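Hochschule Plarnerberg
Praktikum Robotik, Handreichung 4: Regeln am Greifplatz

Gilt für alle Gruppen, die am Versuch "Blöcke aus der Kiste" teilnehmen. Die Regeln ergänzen die Laborordnung und die Sicherheitsunterweisung vom April. Ohne Unterschrift auf dem Unterweisungsblatt kein Zugang zur Zelle.

1. Vor dem Einschalten

Not-Halt drücken, entriegeln, Meldung am Bedienpult quittieren. Sitz der Kiste prüfen: Sie darf sich von Hand nicht verschieben lassen. Klemmen nur bei stehendem Arm und abgeschalteten Antrieben nachsetzen.

Kabel und Schläuche am Handgelenk auf Scheuerstellen ansehen. Die Schleifen müssen so viel Spiel haben, dass der Arm jede Ecke der Kiste erreicht, ohne daran zu ziehen. Wer umlegt, trägt das ins Zellenbuch ein.

2. Geschwindigkeit und Kraft

Im Einrichtbetrieb höchstens 100 mm/s am Greifer. Im Automatikbetrieb gilt der Wert aus dem Versuchsblatt. Die Greifkraft ist auf 70 N begrenzt. Diese Grenze wird im Programm Odow gesetzt und von den Gruppen nicht verändert.

3. Abstände

Der Sicherheitsabstand zur Tischkante beträgt 1.230 mm und ist am Boden markiert. Beim Greifen nahe der Wand zuerst senkrecht anfahren, dann schließen. Liegen Blöcke dicht aneinander, wird der äußere zuerst genommen. Schräg liegende Blöcke nicht von Hand ausrichten, solange die Antriebe eingeschaltet sind.

4. Verhalten bei Störungen

Fällt ein Block neben die Kiste, bleibt er liegen, bis der Arm in Grundstellung steht. Nach einer Kollision Not-Halt, Eintrag ins Zellenbuch, Betreuung rufen. Kein Neustart durch die Gruppe.

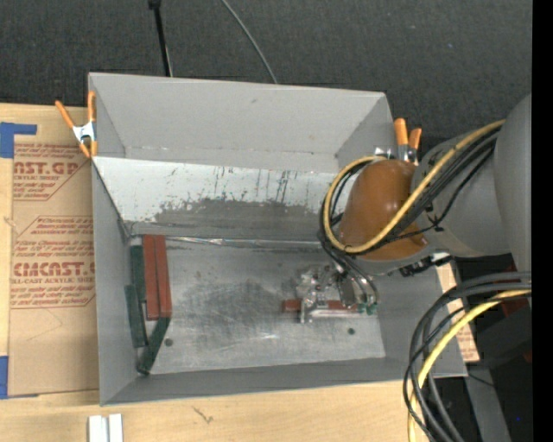 Letzte Änderung dieser Seite: Sonntag, 22. Juni 2025

Greifer über einem liegenden roten Block. Die übrigen roten und grünen Blöcke liegen am linken Ende des Kistenbodens, Federklemmen sitzen an den hinteren Ecken.

5. Protokoll

Zu jedem Durchlauf werden Startlage, Greifreihenfolge und Abbrüche notiert. Vorlage: Formblatt Surkham, Fassung 73. Abgabe als PDF im Kursordner Adeyemi.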